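May 30, 2021

So Geller is back on his feet, sort of! (Geller is the two-armed robot in my workshop, Halley was the one before him.) He'd been dropping things since December and I kept blaming my code, which was unfair on my code.

Sugeng Majimbun told me to go over the wrist screws on both arms before I touched anything else, and he was right – 14 of them needed a nip up. Then I rezeroed the grippers and ran 8 slow open-and-close cycles a side.

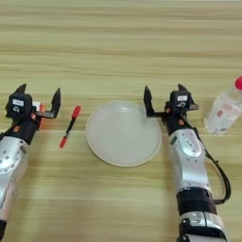 Cable slack is my next worry. I left plenty at the wrists so the arms can roll without tugging on anything, but the black loop hanging off the right one is more generous than I'd like and I'll clip it in closer tomorrow. Then it's plate lifting again.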